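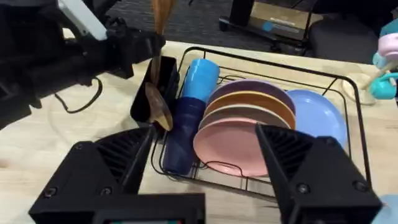 いつになったら家の食器を全部まかせられるのですか、とPoirierは最初の打ち合わせで聞きました。当社の答えは、「全部」はまだできません、でした。その考えは今も変わっていません。しかし、できる仕事とできない仕事の境目は、前よりはっきり見えるようになりました。

Sirkham(以下、当社)は、家庭の台所仕事を対象にした双腕ロボットの評価結果を、本日公開いたします。評価は食器のかたづけを中心に行い、Stestanoが作業手順の設計を、Poirierが家庭の利用者の立場からの確認を担当しました。

## 評価の目的

工場のロボットは、同じ部品を同じ場所に置くことが得意です。家庭では、皿の大きさも、スプーンの向きも、毎回ちがいます。人が手伝わないで、どこまで作業を続けることができるか。当社はこの点を調べたいと考えました。

対象にした作業は13種類です。皿を水切りかごに立てる、コップを入れる、木のスプーンを道具入れに入れる、などの作業が含まれます。試行の回数は全部で347回になりました。途中で人が手を出した場合は、その後に作業が終わっても、成功として数えていません。この基準は少し厳しいですが、家で使う人の気持ちに近いと思います。

## 結果

13種類のうち9種類の作業で、当社が事前に決めた合格の基準に達しました。残りの4種類は、基準に達しませんでした。

安定していたのは、皿を立てる作業です。かごの溝の間隔が決まっているので、最初の一枚がまっすぐ入れば、次の皿も入れやすくなります。反対に、柄の長い道具は難しいものでした。持つ位置が少しずれると、先のほうでは大きなずれになります。入口のせまい入れ物では、ふちに当たって止まることが多くありました。
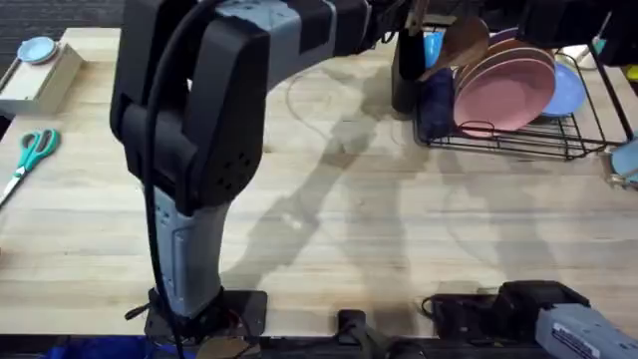 作業の時間についても報告いたします。一回の試行にかかった時間は、中央値で28秒でした。人の手なら数秒で終わる作業ですから、速いとは言えません。当社は速度を上げることもできますが、今回は食器を落とさないことを優先しました。

また、本評価では次のことを調べていません。

- 汚れた食器を洗うこと
- ガラスや陶器など、割れやすい食器のあつかい
- 子どもやペットが近くにいるときの動作
- 引き出しや戸だなへの収納

したがって、この結果から「家事はもう機械でできる」と言うことはできません。当社がお伝えできるのは、決められた台の上で、決められた種類の食器なら、かたづけの一部をまかせられる段階に来た、ということです。

## 店舗での作業について

当社には、小売店や飲食店の方からも質問が多く届いています。店の仕事は、家庭より物の種類が決まっているので、始めやすい面があります。一方で、止まったときにだれが直すのか、という問題は家庭より重くなります。忙しい時間に一台が止まると、となりの人の仕事も止まるからです。

この点については、Kiddaleと共同で、閉店後の時間だけを使う試験を準備しております。試験では成功した回数のほかに、店員が呼ばれた回数と、もとの状態にもどすまでの時間も記録する予定です。

## 今後の予定

基準に達しなかった4種類の作業は、持ち直しの動作を改良してから、同じ条件でもう一度評価いたします。二回目の結果は6月に公開する予定です。よい結果でも、よくない結果でも、同じ形式で発表いたします。

家庭向けの製品の発売時期と価格は、まだ決まっておりません。予約の受付も行っておりません。

評価の方法と作業ごとの成績をまとめた資料は、ご希望の報道機関および研究機関の方にお送りいたします。資料は日本語版と英語版があります。見学のお申し込みは、毎週月曜日に受け付けております。

**本件に関するお問い合わせ先**
Sirkham 広報担当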